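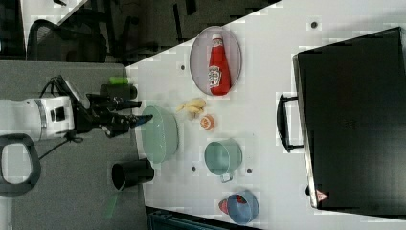 Prakport will change the way it collects food packaging from households in December, when plastic bottles and their caps move into a single recycling stream. Under the present rules, caps go into residual waste and bottles are accepted only without them. The new rules cover any rigid plastic bottle sold with food in it, so a ketchup bottle with a white cap, like the red one lying on the oval plate, goes into the bin in one piece with the cap closed. Fruit peel and other food waste stay in the separate organics container.

The change follows a trial in the Yule district, where 128 households used the combined stream for 30 weeks. According to the trial report, the share of collected bottles arriving at the sorting plant with a cap attached rose to 71 percent. Loose caps are smaller than the openings in the plant's first screening drum and drop out with glass fragments and grit, which are sent to landfill.

"A cap on a bottle is recovered. A cap on its own is lost in the first minute," said Craig Innes, operations manager at Wirow, the contractor that runs the plant. He said the bottles are shredded whole and the two plastics separated afterward in a water tank, where the cap material floats.

Wirow has replaced two optical sorters and recalibrated a third to handle colored bottles with caps of a different color. The older units read the cap and the body as separate objects and rejected a portion of them. Testing of the new line was completed under Inger Bundgaard, the plant's process engineer.

Residents are asked to empty bottles before disposal. A short rinse with cold water is sufficient, and labels may be left on. Pumps and trigger sprays contain metal springs and must still be removed. Bottles that held motor oil, solvents or pesticides are excluded and should be taken to the Flirkik drop-off site.

Collection days will not change. Existing bins remain in use, with a new lid sticker to be delivered along with the winter schedule. Apartment buildings with shared containers will be converted last, at a rate of 200 containers a month.

Wilma Morrison, who heads the city's waste office, said bins sorted under the old rules will be emptied as usual during the first two collection rounds. After that, crews will leave a notice on bins containing excluded items.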